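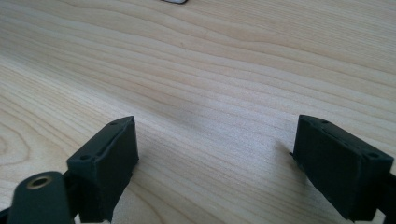 Ajith Sundaram wants me to rub my palm across the table before he says anything about price. I do. It feels like a table.

"Most people say something nicer than that," he says.

Sundaram runs Nerkari, a two-person furniture outfit that sells pale timber tabletops to people who are tired of flat-packs. The range is called Turura, the basic top costs $425 without legs, and the pitch is that you will never need to buy another one. I have heard that pitch from the makers of frying pans, boots and at least one mattress, so I asked him how he would know.

"I wouldn't, not for certain," he says. "We've been going nine years. The oldest ones out there are nine years old. I can tell you those are still in use."

All of them?

"The ones I hear about."

It's a fair answer, though it leaves out the people who put theirs on the nature strip and didn't ring to tell him. His business partner, Harish Poduval, does the finishing and is more careful with his claims. He won't use the word "lifetime" and has asked for it to come off the website, where it was still sitting on the front page when I checked.

"Pale wood shows everything," Poduval says. "Hands, mugs, the bottom of a laptop. You get these greyish smudges and customers think they've wrecked it. Mostly it's just grime in the finish and it'll come off with soapy water. Sometimes it won't, and then you're sanding."

How often is sometimes? He looks at Sundaram. Sundaram looks at the table.

"Depends on the household," Poduval says.

What the pair do agree on is grain. They choose boards with long, wavy lines and they like a swirl or an oval figure near an edge, the sort of thing a bigger factory might grade out. Sundaram calls this character. I put it to him that character is also what you call a board you got cheaper.

"It was cheaper in the first couple of years," he says. "Now everyone wants it, so we pay the same as anybody. I'd love to be ripping you off the way you think I am."

The colour is another sore point. Blond timber can warm up over time, and a top that arrives looking like cream may go pinker or yellower by a sunny window. Nerkari's care card mentions this in one line on the back. Poduval thinks it should be on the front. Sundaram thinks people don't read the front either.

A rival brand, Lobo, sells a similar-looking top for less, and a full Turura dining setting with legs and bench comes to $2,000. I asked what the extra money buys. Sundaram talked for a good while about drying and edge work – I followed perhaps half of it – and finished by saying I could bring the top back to be refinished for the cost of labour.

And what does the labour cost?

"We quote each one."

I rubbed the table again on my way out. It's a nice table. I'd still want that quote in writing before I handed over the $425, and Poduval, walking me to the door, said he would too.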